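Subject: Re: [layout-list] Turnout wiring at the Rastby junction
Date: 1/7/20

Hello all,

Thanks for the replies about Rastby. I've finally had a proper go at the club layout's wiring and I'm slowly getting somewhere. We've settled on twisted pairs for every feed and a sleeve label on each one, written before it goes under the baseboard (I learned that the hard way on Grønli, where I spent all of May on my back with a torch!).

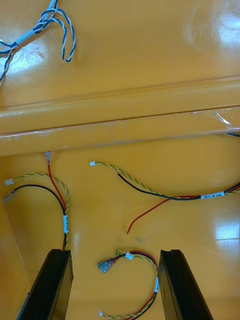 Foradell wrote:
> Are you keeping the track feeds and the point motors on separate
> supplies? I ran 23 motors off the same one as the track and every
> time I set a route the trains hiccupped. Took me ages to find it.

Yes, separate — I'd been dithering, but that settles it. The motors get their own 5 amp supply and the old Jovari unit can carry on with the track. I've also moved the terminal strips to the front edge, where my knees will thank me.

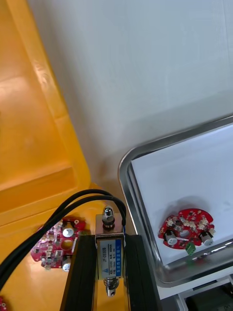 Red ring-shaped board on the tray, another in the yellow bin.

Next question, then. The run to the far station is long and I'm down to the last of my thick cable. Would you join on something thinner for the final 2 metres, or bite the bullet and buy another 200 metre drum? It's a silly amount, but the fiddle yard will eat plenty of it.

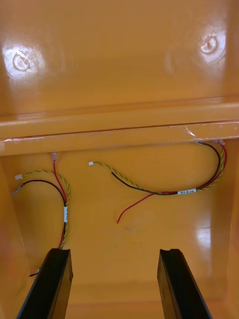 I'm leaning towards the drum, partly so the colours match all the way through. If anyone wants to split one, shout before I order.

Cheers,
Rastby signal box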